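Notebook, January, 9:40 in the morning

Apple under the dome, continued. The question is still the same: does the glass dome keep a cut-free apple shiny longer than open air, or do we only trap the moisture from the skin.

Wiped the small plate with Milorine cleaner, rinsed two times, dried with paper. The apple from yesterday weighed 183 g in the morning, today it is 3 g less. I wrote the number on the bag and also in the table, so it can not get lost again like before the holidays.

Changed the order of work. First the apple stands on its plate without the dome for 70 minutes, then dome on, then fridge over night. Last time I began with the fridge and the glass became foggy, so the comparison was not fair - my mistake. Please do not put the apples back on the top shelf, it is too cold there and number 7 got a brown spot near the stem.

Still to buy: felt rings from Vivier, the dome makes a scratch on the desk when one pulls it. The Brastix tape does not hold on glass, I took it off.

Start of the open phase, dome standing farther back on the desk:

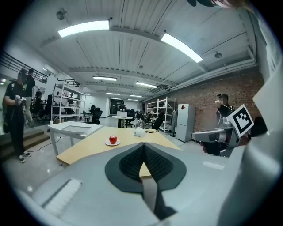 Ilse Reinholz finds that 70 minutes is too short to see anything, and that we should leave the apple open until the evening and weigh it every hour. She also wants the Voß scale for this, not the kitchen one. I agree about the scale. For the hours I am not sure, I will try it once with the next apple and compare.

To do: new labels, cut paper for under the plate, ask when the Voß scale is free.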